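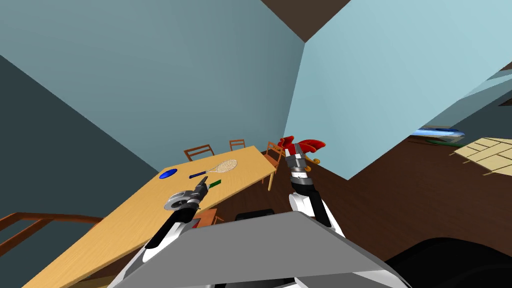
A long wooden table in a rendered dining room, with a robot arm holding a round grey disc over it.

New novel The Tolosholm Ferry out in September from Timberg

Hello from a very untidy desk! I'm Hamish Bolger, and my second novel, The Tolosholm Ferry, is published by Timberg this September in paperback and ebook. They've let me write my own press release, so blame me for the brackets.

The book is a mystery set on Tolosholm, a small island where the last boat leaves at twenty to six and anyone who misses it is stuck until morning. Agnete Qaisi keeps the ferry's passenger ledger. One evening she writes down a man who drowned eleven years earlier, in his own name, with a return ticket. She spends the rest of the book trying to find out who he was, and her family would much prefer she didn't.

I started it as a short story of 3,247 words and was quite pleased with it. Then my editor, Raimo Kemppainen, rang and asked what was in the other ledgers. I had no idea! That phone call cost me four years and at least one printer.
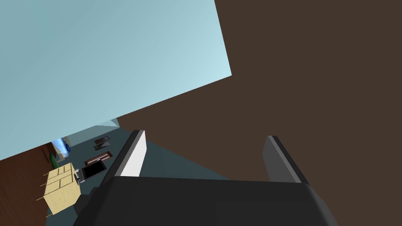 The cover took nearly as long as the last three chapters. I wanted a boat, Raimo didn't want a boat, and for a while we had a lighthouse that neither of us liked. What I kept asking for was something very plain, a big slab of pale light blue meeting dark brown along one sharp diagonal, so you'd think of sky and harbour wall without being shown either. We've ended up close to that, with the title small in the bottom corner. My mother thinks it looks like a book about banking.

Raimo has been kinder about the inside. "Hamish sent me 539 pages and I asked him to take out the uncle," he says. "He took out the uncle and put in an aunt, and she is the best thing in it. I read the final ledger chapter twice on the train and missed my stop."

The first printing is around 1,000 copies, and 500 of those come with an extra chapter at the back, told by the aunt. They're signed as well (my handwriting got worse as I went along, sorry if yours is a late one).

There's an audiobook on the way from Clidari too. I'm not reading it myself, having tried one page aloud and lost my voice by the bottom.

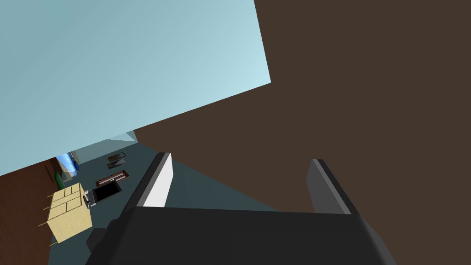
Review copies and interviews

If you review books, on paper or on a blog, I'd love you to have a copy. Please write to the Timberg press desk and say whether you'd like paperback or ebook. I'm happy to do interviews, guest posts and book group visits, mornings best, and I'll talk about ferries for as long as you can stand it.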